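Old Cards, Back to Work
Saturday at the Prollport repair hall

Doors at nine, coffee gone by ten. Pluvance Street smells of dust and contact cleaner, and every bench has a tower with its side off.

The thing everybody wants is small graphics cards. Slim ones, out of office machines. Clestel, the surplus shop across the yard, put 663 retired desktops through its back room over the winter and most had one inside. They go for the price of lunch. Two lunches if the bracket is the tall kind.

Advice from the benches, scribbled fast: power off, cord out, touch bare metal. Find the slot, find the little latch at the end of it. Line the card up over the slot and press evenly, both ends. Never lean on the fan. Six screws in a saucer, so you know when one is missing. Processor last or first, people argue, but keep fingers off the socket contacts either way. A bent pin there will cost you teh whole board.
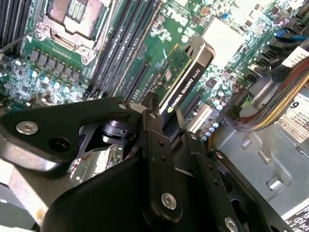
Türkmen disagreed about the saucer, saying a strip of tape with the screws stuck down in order beats it every time, and that half the dead cards brought in only need their edge contacts wiped clean and a second try in the slot.

Tape ran out before noon. Saucers it was.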